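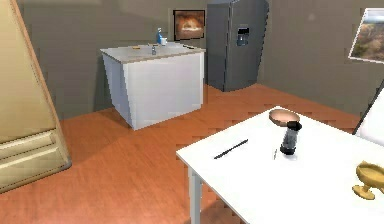

Traltenum Planner: Frequently Asked Questions

Applies to release 2 of the planner and the matching scene tools. Last revised May 23, 2026.

General

What does Traltenum do?

Traltenum takes a scene, a goal and a robot model, and returns a sequence of base and arm motions that reaches the goal. It has three parts: the scene server, which holds the geometry and the object list; the task layer, which chooses an order of actions; and the motion layer, which finds a path for each action. The parts run as separate processes and talk over a local socket.

Does it include a controller?

No. The motion layer writes out timed joint paths. Following them is the job of whatever controller you already use. A simple tracking controller ships with the simulator so that plans can be played back, but it has no force limits and must not be run on hardware.

Which simulator is supported?

The household scenes are built for Fanurura, and all regression tests run there. A loader for plain mesh scenes is also provided. It gives you collision geometry only, with no drawers or hinges.

Can I use the planner without the simulator?

Yes. Start the scene server with the static option and give it a scene file. Perception input is then optional.

Scenes and objects

What is in the kitchen scene?

A kitchen island with a tap, a separate white table, a refrigerator, a tall cabinet with drawers at its foot, and a chair. Small objects are spread over the island and the table. Among them are a spray bottle, a white cup, a shallow bowl and a golden goblet. The wall pictures are render-only and carry no collision shape.

Why does the drawer on the tall cabinet have no handle frame?

The drawer fronts have no modelled handles. The scene file gives each drawer a joint and a front face, and the task layer derives a pull frame from the top edge of that face. If your gripper can't use an edge pull, set the drawer to fixed and the task layer will leave it out of the search.

How are objects placed at start-up?

Each small object has a support surface and a region on that surface. The server draws a pose inside the region, drops the object from a small height and lets the physics settle. Where an object comes to rest tilted against its neighbour, the settled pose is kept. To get the same layout on every run, fix the seed in the scene file. The seed given on the command line affects the motion layer only, and the two are often confused.

I asked for 100 layouts and received fewer. Why?

Layouts in which an object falls off its support are thrown away and not replaced. Set refill to true if you need an exact number. Start-up will take longer.

Can I add my own objects?

Yes. Each object needs a render mesh, a collision mesh made of convex parts, a mass and at least one named frame. If the mass is missing, the object is treated as fixed. Objects with a narrow stem between two wide ends, such as a goblet, should be split into at least a cup, a stem and a base. A single hull around the whole shape fills in the space beside the stem, and every side grasp on the stem will then be rejected as a collision.

Perception

Does the planner use camera images directly?

No. It reads an object list with poses and covariances. The bundled perception node, Cletuveck, makes that list from colour and depth. You can replace it with any process that writes the same message.

Why are thin objects missing from the list?

Cletuveck drops any segment with fewer than 161 depth points after plane removal. A thin item lying flat on a table sits close to the plane and loses most of its points in that step. There are two settings to look at. Lower plane_margin first, and then min_points. Lowering min_points alone mainly adds false segments along the table edge.

Two objects that touch are reported as one. What can I do?

Segments are split on depth steps and on colour. A dark container standing in front of a bowl will usually split on colour if the bowl is light enough inside. If it does not, request a second view. The task layer can insert a look action by itself when allow_look is set, and it will choose a base pose from which the two centres are furthest apart in the image.

Are shadows a problem?

They can be. Colour splitting runs on brightness-corrected values, but a hard shadow on a pale tabletop may still produce a thin false segment beside a long object. These segments have no height above the plane. Turn on reject_flat if you see them, bearing in mind that the same option removes paper, cards and very thin tools.

The image edges look blocky in the simulator. Does this affect the results?

Blocky edges come from the render scale, which is kept low by default to save time. Depth is rendered separately at full size. Object poses are fitted to depth, so the effect on position is small. Class labels do depend on colour, and for small objects on the far side of the room it is worth raising render_scale.

What happens when an object is only partly in view?

It is listed with the partial flag set. The fitted pose is used for collision checks, with the shape grown by the position error, but the object can't be chosen as a grasp target until the flag clears. A plan that names it as a target will start with a look action or fail with code NO_VIEW.

Planning

How does the task layer choose the order of actions?

It searches over action skeletons, cheapest first, and asks the motion layer to fill each one in. If an action cannot be filled in, the reason is fed back as a constraint and the skeleton is not tried again in the same form. The cost is path length plus a fixed charge for each grasp. The charge can be edited. Raising it makes the planner push objects aside more often than it picks them up.

The base drives round the island when a shorter route seems free. Is this a fault?

Usually it is the overhang. The worktop projects beyond the base of the island, and the planner checks the full height of the robot against it. A robot with a narrow foot and a wide body could drive closer at floor level than it can at worktop height. Turn on the clearance overlay in the viewer to see which link is limiting the route. If the limiting link is the folded arm, define a tighter travel pose.

Why does a plan fail with TABLE_LEG?

The swept path of the base meets a support leg. It is reported separately from other collisions to make a common modelling error easier to find, namely a table whose collision mesh is a solid box down to the floor. Compare the collision view with the render view. If the space beneath the top is filled in, rebuild the mesh with the top and the legs as separate parts.

Is the result the same on every run?

With a fixed scene seed, a fixed planner seed and one worker thread, yes. With several threads the first worker to finish wins, and that depends on machine load. Kumiko Yokoyama maintains a patch that orders the results by worker number. It makes runs repeatable at the cost of waiting for the slowest worker, and it is not in the main branch.

How long should I allow for a plan?

The default limit is 234 seconds for the whole query. Single pick actions finish well inside it. Queries that involve opening a drawer, placing an object inside and closing it again may not, particularly with a scene full of small items. Objects far from the task can be frozen with the static_outside setting, which takes a radius in metres from the target.

Can I stop a query and keep the partial result?

Yes. Send the halt message on the control socket. The best skeleton found so far is returned with its unfilled actions marked. Do not play back a partial plan. The viewer will show it, but the playback tool will refuse to load it.

Tooling

Which file should I attach to a bug report?

The query bundle, written to the log folder whenever a query ends. It holds the scene file as settled, both seeds, the settings and the search trace. Screenshots are useful in addition to the bundle but can't replace it. Please do not edit the bundle to make it smaller. The trace refers to objects by index and will no longer match.

The viewer opens but shows no robot.

The viewer draws whatever its chosen camera sees. With the fixed room cameras, the robot may be outside the view. With the head camera, the arm will not appear while it is folded. Switch to the orbit camera and press F to centre on the base. If the robot is still missing, check the model path in the viewer log.

Can I convert scenes from the older format?

Use the convert tool. It handles rooms, furniture and fixed joints. Support regions are not carried over and must be drawn again in the scene editor. The old format stored Euler angles in degrees without stating their order, and the tool assumes XYZ. Scenes exported by the Van Hecke plug-in used ZYX and need the order flag.

Is there a Python interface?

Yes, for queries and for reading plans. Scene editing from Python is planned for the August release. Until then, edit the scene file as text and reload it.

Who maintains the project?

Trinidad Robles looks after the task and motion layers. Kumiko Yokoyama looks after the scene server and Cletuveck. Questions not covered on this page should go to the issue tracker, with the query bundle attached and the release number in the title.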